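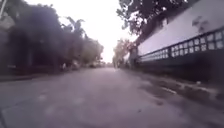 Do I need experience to join the street walk team?

Plain curiosity and decent shoes will do, and I'll teach you the rest on your first morning out.

3 min read

Filed under: Get Involved / Paid & Part-Time

Hi, I'm Rami Bitar, and I'm looking for eight people to walk the streets of Wirnmont with me this September and write down what they find. Curbs, sidewalks, hedges, trees, poles, puddles, all of it! We're putting together a walking guide to the neighborhood for people who get around on foot, with a stroller or on wheels, and the maps we have now tell you where a street goes and pretty much nothing about what it's like to go down it.

I've lived here long enough to think I knew these streets. Then I pushed my sister's twins from the Ballell bakery to the clinic in a double stroller (never again by that route) and found out how little I'd noticed about curbs.

What you'd be doing

You get a stretch of street, a clipboard and a partner. You walk one side, then come back on the other. You note how wide the sidewalk is, how high the curb sits, where the surface is cracked or patched, and where the shade falls. Our first stretches are the long straight ones with trees and shrubs down the side. They're easy to walk and there's plenty to write about.

If a hedge bordering the sidewalk has pushed out over it, write that down. If there's water on the road by the curb, write that down too, with the time, and somebody will go back another morning to see if it's still there. Please don't knock on doors or trim anything (it has been tried).

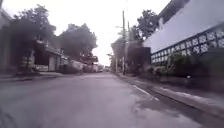
Hours and pay

We start at 7 a.m. and finish by 10, before it gets hot. Each person does 13 mornings spread over the month, and you choose them with your partner. Pay is $40 a morning, handed over at the end of each week, and coffee is on me. There's roughly 200 blocks' worth of sidewalk on the list, so if you want extra mornings, just ask.

Who I'd love to hear from

Dog walkers, mail carriers with a bit of free time, parents, retired people, students, anybody who already takes the long way home. You need to be 18 or over and able to write so that another person can read it. If you use a wheelchair or a walker I'd be especially glad to have you, and we'll plan your stretches together. Spanish is handy but you can manage without.

You don't need a car or a fancy phone. Bring water and a hat. I have tape measures.

How to apply

Send a few lines to the Goicoechea Street reading room, marked "Street walks," or drop a note in the box by the door. Tell me which street you walk most and one thing about it that bugs you. No résumé, please! Demetrio Arroyo is doing the scheduling, so he's the one who'll call you back, usually in the evening after 6. If you have a friend you'd like as your partner, put both names on the same note.

The finished guide will be printed by Jestetti, and everyone who walks gets a copy with their name in the back.

We use cookies to remember your preferences. By continuing to browse you agree to our cookie policy. Accept | Settings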